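Search this site... Go

Harvest Supper and Lantern Night - minutes of the planning meeting

Fri 11 April
Posted by the meeting secretary

OK, so I said I'd type these up the same night and I nearly managed it. My handwriting got worse as the evening went on, so if you were there and I've got your bit wrong, leave a comment and I'll fix it.

We met in the upper room at Brerngate Hall. Apologies came from the Mornon street group, who had a rehearsal, and from the two families who usually do the bread.

1. Last meeting's minutes

Agreed, with one change. I'd written that the lantern walk ends at the bridge. It ends at the well and always has (sorry!). The bridge is where we stop for the second song.

2. Date of the festival

This took up most of the first hour. The supper has always gone by the moon - first full moon in November - and the lantern walk the evening after. A few people with school-age kids asked if we could pin it to the nearest Saturday instead, and I do see their point, I had two very sleepy children on my hands last time. The older members were firmly against it. One of them said her grandmother walked it in sleet on a work night and went to the mill the next morning, and after that it was hard to argue for Saturday.

We voted. The moon stays for both evenings, but the children's lantern making moves to the weekend before so they aren't gluing paper at bedtime. I'm happy with that and I think most of the room was too.

3. Food

We served 58 at the long tables last year and ran out of plum dumplings before the last table got any. The kitchen group wants to make 200 this time. Somebody asked whether that was too many and got a look.

The barley soup stays meatless, as it should be on the first night. The honey cakes will be cut into squares again, with the first one set aside on the windowsill for absent family. Please could whoever clears up leave it there until morning! Last year it got wrapped up and sent home with somebody.

Evoletti will let us have flour at last year's price if we order before the end of summer. I'm to write to them.

4. Lanterns and the walk

We have 27 good lantern frames in the cupboard under the stairs. The rest are bent or missing a hook. Dauda has offered to solder the bent ones in their workshop for the cost of materials, and we said yes please.

Real candles or battery ones came up again. We settled on real candles for the adults at the front, battery for anyone under ten, and nobody is to swap halfway along. The order of the songs stays the same. I asked if we could have the words printed bigger, because half of us were squinting at them in the dark, and that was agreed without a vote.

The Mornon group sent a note asking to lead the walk this year. They've walked at the back for as long as I've been coming, so this caused a bit of muttering, but the custom is only that the youngest lantern goes first and the oldest goes last. Who walks between them is up to us. They'll lead as far as the well, and the Brerngate families will lead home.

5. Blessing of the doorways

Short item. We do 3 doorways - the hall, the school and the oldest house on the lane. The people at the oldest house have moved in since last time, so I'm going round to explain about the salt and the sprig of rosemary before anyone turns up singing on their step. 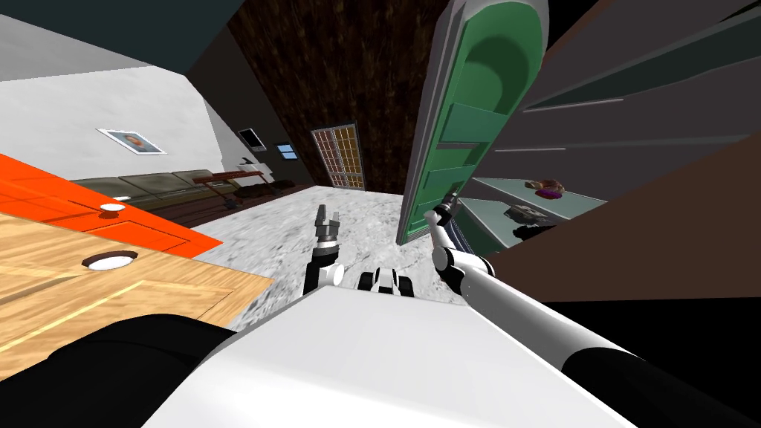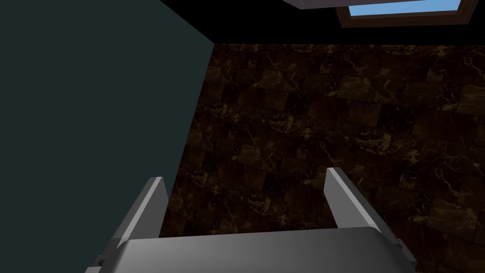
6. Any other business

The drum needs a new skin. We had a long talk about whether to get it done locally or send it away, and didn't settle it, so it goes on the next agenda.

Somebody has the big blue tablecloth. It isn't me, I've looked.

A request for dancing after the supper, as there used to be years back. Plenty of enthusiasm (mine included - I'd love it), but we'd need the tables stacked fast and a fiddle player. I'm going to ask at the Mornon rehearsal.

Actions for me: write to Evoletti, take the frames over to Dauda, call at the oldest house, get the song sheets printed. Kitchen group to bring a shopping list next time. Everybody else, please check your cupboards for that tablecloth.

We finished late and walked down together. Next meeting is in the same room, and I'll put the agenda up on the hall door.

Recent items
Words to the lantern songs, all verses
How we make the plum dumplings
Why the walk stops at the bridge
Salt and rosemary: the doorway custom
Minutes of the previous meeting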